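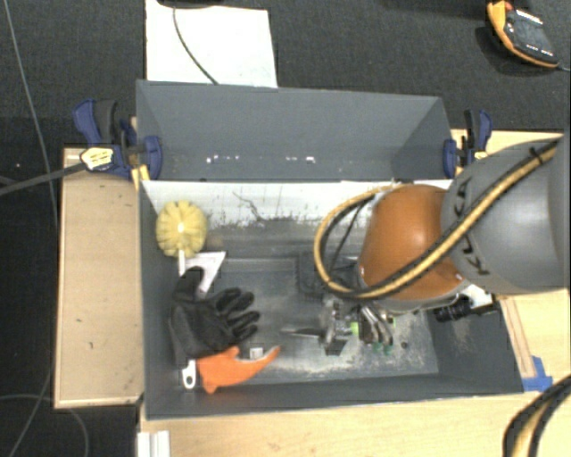
# Bins and benches, Clulitdale workshop

These pages cover the deep gray bins and the furniture they stand on. The bins came from Ornero when the workshop was set up and have been in use ever since. They hold parts on the way to the packing room, and sometimes returns.

The gallery is kept by Shirley Melnyk. Shiyu Fan wrote the notes on cleaning. New pictures go up in August, after the yearly check, and older ones move to the archive under their bin number.

**Deep bin, interior.** The floor has gone cloudy with scuffs, most of them toward the lower right, and there is a small dark round spot in the same area. The whitish band along the back has dark specks and scuffs on its lower edge – the thin crooked line left of center crosses the band. The tall back wall is a bluer gray than the floor.

## Notes on the bins

Scuffs on the floor of a bin are normal and are not recorded one by one. A crack is different. Bins with a crack in a wall or corner go to the shelf by the stairs with a strip of red tape on the rim, and Shirley decides whether they are repaired or replaced. The last one to go was 171, which had been dropped on a corner.

For cleaning, use warm water and the Kesex soap from the cupboard under the sink. Wipe the walls first and the floor last. Do not use the scouring pads. Bin 2201 was done with one, and the dull patch it left still catches dust.

Dark specks along the bottom of a wall usually wipe off with a second pass. If they stay, leave them.

## Furniture and floor

The wooden surfaces are pale and show marks easily, so bins should be lifted into place and not dragged. Two of the benches were sanded last year, and the others are waiting their turn. The carpet is dark charcoal and gets vacuumed at 6 every evening.

Replacement benches are ordered through Vasić. Delivery is slow – allow a couple of months, and measure the doorway before ordering anything wider than the ones already here.

Corrections to bin numbers can be sent to Shirley Melnyk.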